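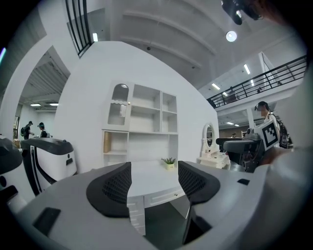 Seo-ah Cho

Library > Social History > Part 2 > Labour and Obligation

Reading time: 4 min

Serfdom on the Horno estates was ended by decree in 1810, but labour dues continued under other names. A tenant released from personal bondage still held his plot on terms set by the estate, and those terms commonly required days of work at harvest. The legal status had changed – the obligation had not.

The estate register lists 148 households. Most owed two days a week with a team of oxen or, where they kept no animals, with their own hands. Dues could be bought out, and the price was fixed by the estate court at Uden. Few tenants had the money. Those who borrowed it exchanged one debt for another, and the court books record more than one plot lost in this way.

This chapter deals first with the decree and its drafting, then with the buying out of dues. Havlíček's reading of the register, which treats the tenants as free wage labourers, is set out in the second section. The tables of dues are placed at the end of the chapter. Terms in bold are defined in the glossary.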